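Re: [handwork] Coiled mats: rounds that won't lie flat, and where the rope comes from
From: Akash Agarwal
To: the handwork list

On Thursday the new member from Hastgate wrote:

> I have made four rope mats now and every one of them turns into
> a shallow bowl by the time it is the size of a saucer. I am using
> cotton clothesline from the hardware store and sewing by hand with
> a curved needle. I tried pulling tighter and it got worse. I tried
> ironing and it was flat for a day. Is it the rope, the thread, or me?
>
> Also, does anybody know if the Jurach cord people are still in
> business? The phone number in the old list file doesn't connect.
>
> And last, is there an easy way to do a wavy edge? My aunt had a set
> with little bumps all the way around and I would like to copy them.

I'll take these in order, and I apologize to the people who have read me on the subject of cupping before.

Pulling tighter made it worse, and that tells you most of what you need. A flat coil has to get longer with every trip around. If the rope is under tension while you stitch it down, each new row is a little shorter than it needs to be, and the outside of the mat pulls up toward you. It doesn't take much. A small amount of stretch on every row adds up to a bowl in six or seven rows. People who make baskets do this on purpose.

So the thread can be tight, but the rope can't. Keep those two things separate in your hands. I lay the rope down against the last row with my left thumb, with no pull on it at all, and I keep the loose end in my lap. If the loose end is on the floor, its own weight is enough to cause trouble once you are working with anything thicker than a pencil. When the rope is down, I hold it there and then pull the thread snug.

The second cause is working with the mat in the air. If you hold it up in front of you to see the stitches, it will bend away from you and you will sew the bend in. Work on a table, or on a board across your knees. I use a piece of shelf. Stop at the end of every row, take your hands off, and look across it from the side. If one edge has lifted, take out that row. Do not go on and hope the next row fixes it. I have tried that many times and have never had it work.

The opposite can happen too. If you feed in too much rope the mat ripples like a lettuce leaf. A small ripple will usually press out. A cup usually won't, or it comes back, as you found with your iron.

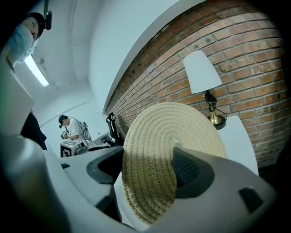 On the rope itself, hardware store clothesline is all right, but check whether it has a core. A lot of it is a cotton jacket over a bundle of something synthetic, and the jacket slides over the core as you work. You end up with a stretched jacket on the inside of the curve and a bunched one on the outside. Cut an end and look. If you see shiny white strands in the middle, save it for the laundry and get something that is the same all the way through. The cored kind also melts under a hot iron, and a hot pan will do the same thing.

I wash cotton rope before I use it. Put it in a mesh bag or an old pillowcase, tied in loose hanks in several places, wash it warm and hang it up. It will come out shorter. I would sooner lose that length at the start than have a finished mat shrink unevenly the first time somebody spills soup on it. Jute I don't wash at all. It goes hairy and smells like a barn.

For thread I like waxed linen, two strands if it is thin. Polyester button thread is also fine and much cheaper. Catch about a third of the rope on each side. If you only catch the skin of the rope, the rows will gap after a few months of use, and if you go all the way through the middle you will be fighting the needle all evening.

The center is a separate problem. Taper the first inch by cutting it at a long slant, and whip the end with thread before you turn it. If you start with a blunt end you get a lump there, and the glass rocks on it. I dampen the first couple of turns so they will bend. They need more stitches than you think they do, and they will look messy. The underside is a good place for mess.

Now Jurach. The cord works at Jurach closed, I am sorry to say. The last of their stock went to Deschamps, who sold it by the pound until it ran out. I bought 200 feet of the quarter-inch and still have a short piece that I am saving for a repair. Deschamps carries another cotton cord now. It is a bit softer and has a looser twist, but it takes a stitch well, and they will send a sample if you write and ask. Rodska also has it, but only on the big spools, so it makes sense only if a few of you go in together. Would whoever keeps the list file please take out the Jurach number?

Your aunt's edge is easier than it looks. There are two ways I know of.

The first is to make the last row in loops. Sew the mat to one row short of the size you want. Then bring the rope out in a small hump, stitch it down hard at the low point, and make another hump, and so on around. The stitches at the low points carry all the load, so go over each one three times. Mark the low points with pins before you begin — fold a paper circle the size of the mat in half, and in half again, until the creases are as close as you want them, and pin at each crease. Trying to space them by eye always leaves you with one hump at the end that is half the size of the rest. I have an old trivet of my mother's with exactly that fault, so it isn't only beginners.

The second way is to sew a flat mat and crochet a shell edge onto it with lighter cord. It is quicker and uses less rope, but it is floppier and it shows dirt sooner. On a hot pad I would go with the first. For something that only holds a glass, either one will do.

There is a page of edges in a household manual dated 1866 that I copied out years ago at the county library. The drawings are poor but the order of stitching is clear. The author says to work all of it in hemp and to soak it overnight, and I would ignore both of those for anything you plan to keep indoors. If you send me your postal address off the list, I will put a copy in the mail. My scanner is not working and I'm not in a hurry to replace it.

As for the four bowls, keep them. They are the right size for keys or clothespins, and if they annoy you, the rope can be picked out, washed and used again. Wash it before you rewind it, or it will keep the curl.

One question back to the list. I have been finishing my tail ends by tapering them the same way as the start and running them under the last row for 2 inches. On mats that get washed a lot, the tail works its way out in the end, even with extra stitches. Has anyone had better luck with glue under the stitching, and if so, which glue stays soft? The one I tried dried hard and turned yellow, and it broke a needle when I went back to fix it.

Akash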